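Is sealing granite every year a racket?

garba_j
Fri 27 November

Got a quote from Vavwood to seal the kitchen counters. $300, and the guy wants to come back every October. My slab is gray with a lot of black in it. 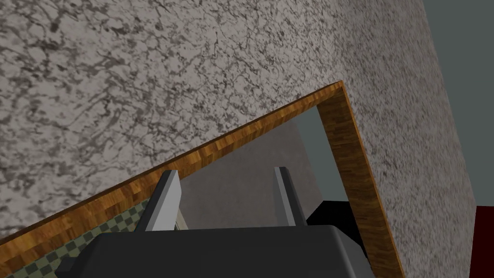 He says skip a year and it'll stain for good. My parents had granite for ages and never put a thing on it. What am I paying for?

Mallomside72
You're paying for his truck. Put a few drops of water on it and wait ten minutes. If it doesn't darken, it doesn't need sealer.

hauwa.o
Disagree. I skipped it and got an oil ring by the stove that a poultice only half lifted. Light stone is thirsty.

Mallomside72
One ring by one stove. What did the water test say before that?

hauwa.o
Never did one. Still wouldn't risk it on counters that cost me $2,747.

Salamatu Ojo
Both of you have a point, but yearly sounds like a sales schedule to me. Mine got an impregnating sealer when it went in and water still beads. I'd like to see where "every October" comes from - the label on the bottle says nothing like that.

garba_j
Tried the water. No change by the sink, slightly darker near the window after 15 minutes or so. So now what?

Mallomside72
Buy a bottle and do that end yourself. Wipe on, wipe off before it dries.

hauwa.o
And do the rest while you've got the bottle open.

Mallomside72
Why? It'll just sit on top and go hazy.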